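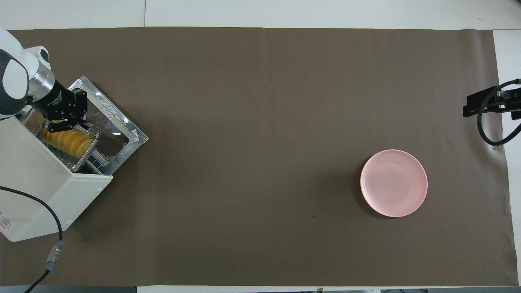

Stollstead Community Kitchen: Progress Report to the Komance Fund

Reporting date: Nov 21, 2023
Prepared by: Intan Pasaribu, Kitchen Program Manager

1. Summary of the period

The grant supports the preparation of baked side dishes for households on the Stollstead meal list. Since the last report the kitchen has moved from bulk serving pans to shallow foil pans, with slices stood on edge in close rows. Delivery now covers 31 households, against a target of 29 set in the grant agreement.

2. Tray preparation

Each foil pan is carried inside a rigid metal tray during filling and transfer. The foil alone bends when lifted full, and two pans were lost in this way before the trays were introduced. Packing the slices upright has given more even portions, and households report that the dish is easier to divide at the table. Filling takes longer than it did with the bulk pans – the team expects this to improve with practice.

Work tables are covered with brown paper, which is replaced at the end of each session. This has shortened cleanup and will continue.

3. Expenditure

Of the $4000 awarded, $1000 remains unspent. Spending to date has gone to trays, foil pans, table paper and produce. Bilgin, the produce supplier, has held its prices for the whole period. An order for pan lids placed with Zoline has been delayed, and the cost will fall in the next period.

4. Matters for the Fund's attention

The kitchen requests approval to carry the remaining balance forward to March. The funds would cover the lids and a second set of trays. No change to the agreed purpose of the grant is proposed.

A full statement of accounts will be sent with the final report.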